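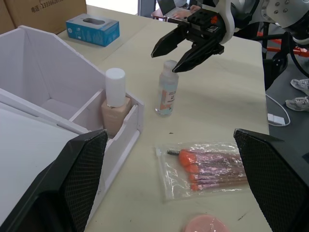

I distrust the makeup organizer. Stores like Kandholm sell 18 versions of it, all promising calmer mornings. I doubt it. A bottle of foundation takes up the same space in a pocket as it does on the table.

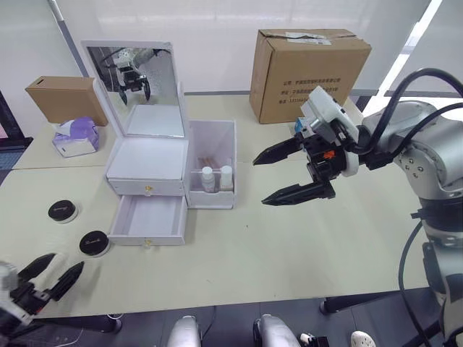 One drawer open, two jars still out.

Drawers are worse. What goes into the bottom one is forgotten by July — mine held a dried-up compact for over two years. The mirror on top 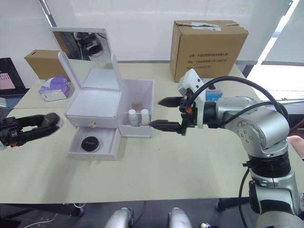 at least gets used. I would keep that, plus one open tray for the bottles, and leave the little gold knobs to Crabtree and its catalog.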